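Search this site
Enter your search terms

Bedding, changed over in April

Print this page
E-mail this to a friend

The spare bed gets reorganised twice a year. The winter set comes off in April and the lighter covers go on, and in between everything is piled on the mattress and sorted. I keep notes because I forget the weights and folding sizes every time.

The cream blanket is the awkward one. It is plush, so it holds air, and it won't stay in a tight fold unless it is pressed flat first. I weighed it last year at 2,000 g. My method is to halve it lengthways, kneel on it, halve it again and roll from the closed end. It then fits the Nastholm box with the lid down. Folded square, it does not. 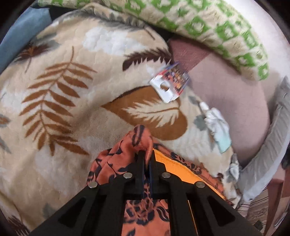 Leaf-print blanket and the orange-and-black cloth, before folding.

The orange cloth is simpler. It weighs 470 g and takes up very little room, but a rumpled fold left in it over the summer becomes a crease that needs steam. I shake it out from two corners, lay it over the bed and smooth from the middle towards the edges. Mereana Whitcombe, who sold me the box, recommends rolling printed cotton round a cardboard tube. I tried this with a Randia pillowcase and found no difference after one season, so I have gone back to flat folding.

Small things collect on a bed during this job. Anything still on its backing card goes in the drawer before folding starts. I once rolled a packet of buttons into a blanket and found it 7 months later.
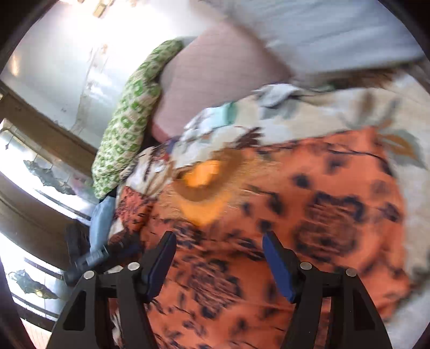

Smoothing takes longer than folding. Shallow creases come out by hand if the cloth is pulled lightly across the width; pulling along the length only moves them. Where an edge has bunched up against another cover, lift it clear and lay it down again. Dragging it brings the lower layer along too.

Folded size for the orange cloth is 13 inches on the short side, which matches the shelf. Ettore Messina wrote to ask whether I put anything between the layers. I use one sheet of plain tissue, changed each year. The Sorrentino lavender bags left an oily mark on a sheet and I have stopped buying them.

Still to do: the pillow protectors, and a new label for the box.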